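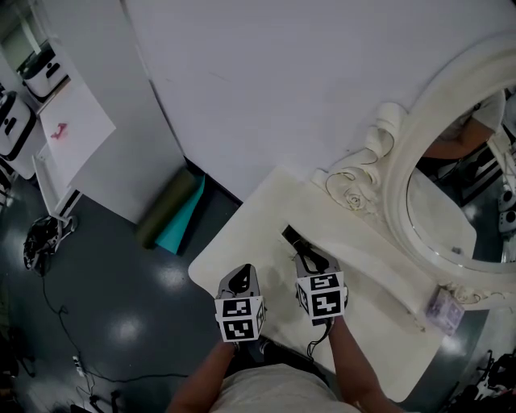 The white vanity table, upstairs.

June 2018

Up at six because of the light. I keep meaning to line the bedroom curtains and it never gets done. Porridge, then out to the allotment before it got warm. The broad beans have blackfly on the tips so I pinched them out and put them in a bag for the tip. Two rows of the Premstead earlies are ready. I dug one plant to see and had them for lunch with butter, which was too much butter.

Mitsuko rang at eleven. She has had the quote for her roof and it is £800, with another £86 if they take the old felt away. I said to ask Clegg's as well before she agrees to anything. She wants to drive over next weekend and bring Kanako, who has finished her exams and is sleeping until noon.

In the afternoon I walked to the reservoir and back by the lower path. It is still closed at the stile, same as in April, so I had to go round by the road - 50 minutes instead of half an hour. Saw a heron and a lot of cyclists. My left boot is letting in at the toe.

Polished the brown shoes, wrote to Hideaki, found the stamps were all second class. Read 49 pages of the library book, due back on Thursday. The middle part is all about a lawsuit over a mill and I can't keep the brothers apart.

Supper was cheese on toast. Rain forecast overnight, so I left the water butt lid off. Need bin bags, first class stamps, lamp oil.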